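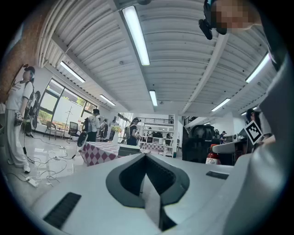
Keeping wine at home when you haven't got a cellar

I've had a few emails since my piece on decanters asking where on earth you're meant to put the bottles if you live in a normal house. Fair question! Ours is a brick unit with no basement and a kitchen that bakes every afternoon, and I've still managed to keep a few dozen bottles in good nick for years.

First thing, get them out of the kitchen. I know the rack on top of the fridge looks lovely, but it's the warmest spot in the place and it hums all day. Mine now live on the floor of the hall cupboard, behind the vacuum, on the side that doesn't share a wall with the hot water system. I stuck a cheap thermometer in there for all of February before I moved anything in, and it hardly budged. Do that before you spend a cent on racking. A steady 18 degrees is kinder to a bottle than a spot that's 12 overnight and 25 by lunchtime.

Bottles with corks go on their sides. Screw caps can stand up, lie down, whatever fits. My neighbour Loan Ung keeps hers in the cardboard cartons they came in, tipped over with the flaps facing out, and I've pinched the idea – it's dark, it's free and you can write on the end with a marker.

Labels next. I tie a paper tag around each neck with the year I want to open it, in pencil, so I can change my mind. I used to keep a spreadsheet as well and gave up at bottle 32. The tags have lasted.

While you've got everything out, protect the table. Red wine and a bare tabletop are not friends, and old bottles can be dusty or a bit sticky around the neck. I throw down whatever cloth is closest.
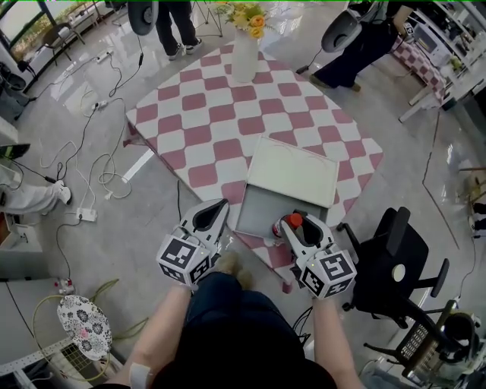

A patterned cloth on the table before you start.

If you do spill red on a cloth, blot it (don't rub!), then pour soda water through from the back and blot again. Salt is fine if it's all you have, but brush it off once it's gone pink and get the cloth into a cold soak. Hot water first is how I ruined my aunt's good napkins.

Now, opened bottles. Put the cork or cap back on and stand the bottle in the fridge, reds too. A light red will be nice enough for 2 days, a big one sometimes longer. Take it out half an hour before dinner. If there's only a glass or so left, I tip it into a small clean jar, filled right to the top so there's hardly any air, and that buys me another night or two. After that it's cooking wine – I freeze it in ice cube trays and drop a few cubes into gravy or a bolognese.

Crumbly corks! Push a corkscrew in at a slant and go slowly. If it breaks anyway, shove the rest in and pour the lot through a coffee filter you've rinsed with hot water, or you'll taste paper.

For cloudy decanters, a spoonful of uncooked rice, a splash of white vinegar and some warm water, swirled until your wrist complains. Rinse it three or four times and drain it upside down over a wooden spoon stood in a heavy jug.

Lyle Castellanos wrote in about musty-smelling glasses. Store them upright, Lyle, not rim down on the shelf, and give them a quick rinse before you pour. If the cupboard itself smells, leave a saucer of bicarb in there for a week.

I'll do vinegar next time, as I've got a jar on the go at the back of the laundry and it's starting to smell promising.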